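Référence : Sikar B6, recharge perforée pour classeur de bureau
Gamme : Selum, papeterie d'organisation
Conditionnement : liasse de 40 feuilles, vendue à l'unité ou par 8 liasses

# Recharge Selum Sikar B6 — feuilles ligne 8 mm

La recharge Sikar B6 se monte sur les classeurs à anneaux Bai et Tulport au format B6. Elle est destinée à la prise de notes à la plume ou au stylo gel, ainsi qu'au suivi de tâches sur feuilles mobiles. La perforation est identique sur les deux classeurs ; seule la largeur utile change une fois la couverture refermée (voir Compatibilité).

## Caractéristiques

| Élément | Valeur |
|---|---|
| Format | B6, 125 × 176 mm |
| Nombre de feuilles | 40 |
| Réglure | lignes, interligne de 8 mm |
| Marge de reliure | 13 mm |
| Perforation | 20 trous, rectangulaires |
| Teinte du papier | ivoire |
| Couleur de la réglure | gris |
| Impression | recto verso, lignes en registre |
| Coins | arrondis, côté extérieur |

La marge de 13 mm est comptée du bord perforé à la première zone imprimée. Elle n'est pas réglée et peut recevoir des cases à cocher, des numéros de page ou des renvois. L'en-tête comporte un filet simple, sans champ de date : la feuille peut être commencée n'importe quel jour et déplacée dans le classeur sans rompre une séquence préimprimée.

## Papier et encres

Le papier est collé en masse et légèrement calandré. Les plumes fines et moyennes donnent un trait net, sans barbule. Avec une plume large ou un flux abondant, un léger fantôme apparaît au verso ; la feuille reste utilisable des deux côtés. Les feutres à alcool traversent et sont déconseillés.

Le temps de séchage dépend surtout de l'encre. Les encres à forte saturation demandent un délai plus long avant de tourner la feuille — glisser un buvard en cas de doute. Le crayon se gomme sans pelucher tant que la gomme n'est pas abrasive.

Le papier n'est pas traité contre l'humidité. Une feuille mouillée gondole en séchant et sa perforation perd en rigidité. Le remplacement de la feuille est alors préférable au renfort adhésif, qui crée une surépaisseur au niveau des anneaux.

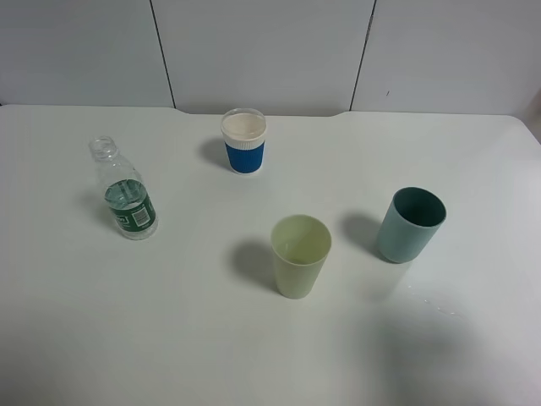
## Compatibilité

- **Classeur Bai B6** : montage direct. Capacité maximale de deux liasses. La couverture dépasse des feuilles sur les trois côtés libres.
- **Classeur Tulport B6** : montage direct. Capacité d'une liasse et d'un jeu d'intercalaires. Le rabat recouvre une partie de la marge extérieure ; prévoir d'écrire un peu en retrait.
- **Classeurs Selum A5** : non compatible, entraxe des anneaux différent.
- **Perforatrice Selum** : le gabarit B6 permet d'ajouter des feuilles libres au même pas.

Les intercalaires Sikar à onglets sont vendus séparément. Leurs onglets débordent de la feuille et restent lisibles classeur ouvert.

## Montage

1. Poser le classeur à plat, ouvert, anneaux vers le haut.
2. Ouvrir le mécanisme par les deux leviers en même temps. Un levier actionné seul peut désaligner les anneaux.
3. Présenter la liasse par paquets plutôt qu'en une seule fois, marge perforée contre le mécanisme.
4. Refermer en appuyant au centre, puis vérifier que chaque anneau joint sans jeu.

La bande de papier qui maintient la liasse se retire avant l'ouverture des anneaux.

## Retour d'usage

Note transmise par Tùng Đàm, chargé des essais papier :

> Classeur Bai, deux liasses, feuilles déplacées tous les jours entre « en cours » et « terminé ». Aucune déchirure sur les perforations. Premiers signes de fatigue sur la feuille d'index, qui est celle que je retire le plus. Je la remplace chaque mois de mars avec le reste des feuilles permanentes.

Pour une feuille d'index manipulée en permanence, la version cartonnée Sikar Index est plus adaptée. Même perforation, même marge, réglure au recto seulement.

## Stockage

Conserver à plat, dans l'emballage d'origine, à l'abri de la lumière directe. L'ivoire fonce légèrement sous exposition prolongée et l'écart se voit entre une liasse ancienne et une liasse neuve.

## Commande

Les commandes validées avant le mercredi partent la même semaine. Les liasses ouvertes ne sont pas reprises. En cas de défaut de perforation, joindre une feuille de la liasse concernée et le numéro de lot inscrit sur la bande.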